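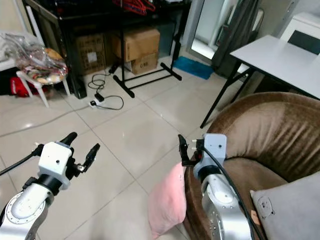 The corner by the curtain, again

22 October 2019

Quick one, kettle's on. Said I'd post about the living room once it was sorted and it isn't sorted, so you're getting it as is.

The armchair stays. Brown velvet, ribbed back, far too big for that side of the room and I don't care. Shahla says it eats the light. Maybe. The pink cushion is still looking for a home, ends up leaning on the chair most days. The grey pillow with the little face has the seat, and it's not moving.

Clothes rack – undecided. Black metal, red hangers, handy on a wash day and a nuisance the rest of the week. I wanted it in the bedroom but the door won't open past it. Measured it twice, 60 cm of gap, no good.

Blue mat needs to go somewhere too. Under the bed? Behind the white table? The table legs splay out so you'd trip on it, so probaly not.

The big cream tiles I've gone off and come back to. They show everything. But two minutes with a mop and they're shiny again, and a rug would be 21 quid at the cheapest for one I only half like.

Ozan is coming to look at the curtain rail in Febuary, if he remembers. Dark grey stays up til then.

Right, tea.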